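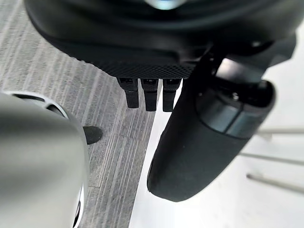
Wrist camera placement decides most of what can be said about a grasp afterward, so the notes on the Nilham open day begin with it and leave the arms for later. The camera looks along the hand from close to the housing. The advantage is a short, fixed relation between lens and fingertip. The cost is the upper part of the view, which goes almost entirely to the black housing, and it goes there in every pose because the housing travels with the camera. The finger comes down from the upper right and its rounded tip ends near the middle, with the dark gray metal band partway along its length. Point at the band and leave the pointer there for a few seconds. It is a hard edge on an otherwise matte part, and for anyone checking the finger angle by eye it is easier to follow than the tip.

Slide 2. Terms of the visit.

Open day in Drolska, March 2023. Hosted by Nilham, attended by 60 people in several groups. I went as a guest with Najwa Khasawneh, who works on hand calibration and asked most of the useful questions. Where an answer is hers I will say so.

Say early that this is a visit report. I had no access to the controller source. What I have is my own notes, the hosts' summary table, and their permission to show it.

Slide 3. What was demonstrated.

Kitchen tasks at a sink island. Reach into a basin, lift an object, set it on the counter, return. The operator starts each cycle and holds a stop button through the whole of it. Motion between start and stop is generated by the robot.

Keep this short. People in this room have seen pick-and-place. The part to spend time on is how each attempt was recorded.

Slide 4. The recording software.

The tool is called Flakeo. It writes one record per attempt: start time, hand used, joint positions, both wrist views, head view, and a result code. Three result codes only – complete, incomplete, stopped. Najwa asked whether "incomplete" separates a missed grasp from a dropped object. It doesn't. The operator can add a free text note, and in the week before the open day few of them had.

My view is that a fourth code would cost little and would save a lot of reading later. I said so on the day. The answer was that the operators already found three enough to deal with while holding the stop. That is a fair answer and I don't have a test that shows otherwise.

Slide 5. Numbers.

Attempts logged in the rehearsal week: 1446. Complete: 1014. Stopped by the operator: 43. The rest are incomplete.

Read the figures out once and move on. Do not quote the completion rate as a benchmark. Objects were changed between sessions and the order of changes wasn't kept. If asked for a percentage, it is about 70, with that caveat attached.

The stopped group is the one worth opening. Najwa went through the stopped records with the operator lead during the break. Most were stops for reach near the basin wall, where the operator couldn't judge clearance and pressed early. A handful were cable stops. More on cables in a minute.

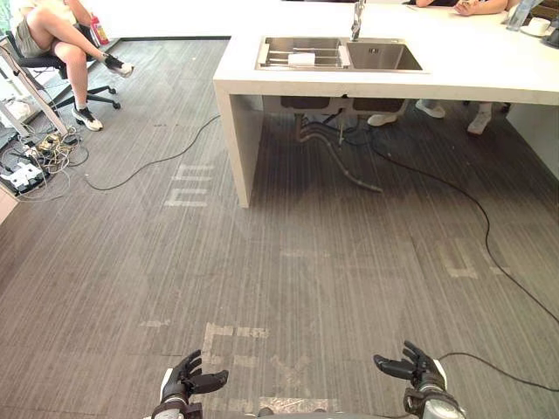

Slide 6. Floor layout.

The base position matters more than I expected going in. Arm reach over the counter is limited by how close the base stands to the island, and an error at the base is carried straight through to the hand. The hosts correct for it with the head view at the start of each cycle and then trust the estimate until the cycle ends. No re-check mid-cycle. If the base shifts on carpet during a long reach, the correction is stale.

Pale tape is stuck to the carpet on the approach side. I asked whether the software reads it and was told no, it is for the crew when they set up. Expect a question on this, since several visitors assumed the marks were fiducials.

Slide 7. Cables.

Power and data run over the floor. The hosts treat cable position as part of the setup check, before the first cycle and again after any change of operator. The check is done by eye and is not logged. Recommendation from our side: log it, even as a yes or no field in Flakeo. Then the cable stops can be matched against the last check. At present they can't be.

Najwa's second point, and I agree with it: a cable attached at the wrist adds a load the arm model does not include. Small, but it changes with pose. She would measure it in a few static positions before trusting any force reading at the fingertip.

Slide 8. Plumbed fixtures.

A sink island is a harder test than a flat table. The basin walls limit approach angle. Bare metal gives reflections, and reflections move with the hand. Wire racks are bad for depth estimation, because the sensor sees partly the wire and partly whatever is behind it. The hosts handle this by planning from the head view and using the wrist view only for the last few centimeters.

Go back to the first picture if time allows. Note the sharp edge between carpet and white surface. A strong edge like that can pull the exposure one way or the other as the hand crosses it. I asked if exposure was locked. It was, per session, set by hand.

Slide 9. What we would take home.

Lock exposure, as they do. Keep the result codes but add one for drops. Log the cable check. Re-estimate the base position during any cycle with a long reach.

Not taken home: the head-first planning order. Our cell has a fixed overhead camera and the argument does not carry over.

Slide 10. Open items.

Return visit proposed for June. Ask for the object change list if one has been kept by then. Ask for the static load measurements. Najwa to send her joint offset sheet to the hosts beforehand – confirm with her before saying this aloud.

Questions. If the room is quiet, go back to slide 5 and offer the stopped records.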